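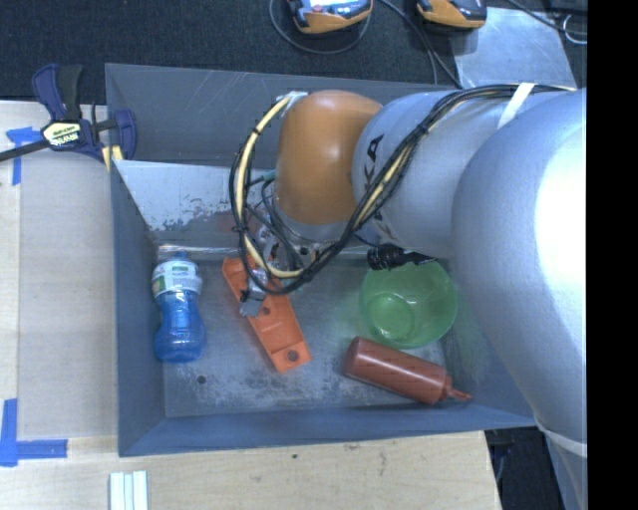

Visits and Open Days

Report of the visit to the Drena household sorting hall
Saturday, February 23, 2019

Members of the Kiiskinen Society were received at Drena by Mr Kojo Annan, who has charge of the sorting hall. The party was divided into 2 groups, each of which spent 60 minutes on the floor before meeting again in the canteen.

The hall stands on the site of a paper mill founded in 1836, and part of the old brick wall has been kept along the yard side. Mr Annan explained that 700 households now send their mixed plastics to the building under the Dotent scheme. Bottles make up the greater share by number -- the more awkward material is the moulded ware, such as trays, holders and toy parts, which seldom carries a mark of any kind.

The groups were then shown the sample tables, where small lots are set out in grey bins with sloping sides. One bin held a translucent blue bottle, narrow at the waist and still wearing its label and blue cap, together with a long orange plastic piece with raised rims and recessed compartments. Several members tried to name the use of the orange piece and no agreement was reached. Mr Annan remarked that its use was of little concern to the hall, which must decide only what it is made of and whether it can be sold on.

Labels and caps gave rise to the longest discussion. Mr Vichien Pongsiri asked whether households should remove them at home. The present advice is to leave the cap in place and to empty the bottle fully -- labels are taken off later, at the washing plant. Members were asked to pass this on, as the printed leaflet issued in November is unclear on the point.

The afternoon group also saw the baling yard, which the morning group had missed owing to rain.

The Society records its thanks to Drena for the welcome given. The next visit will be to the Tratulex glass store, and names should be given to Mr Pongsiri in writing.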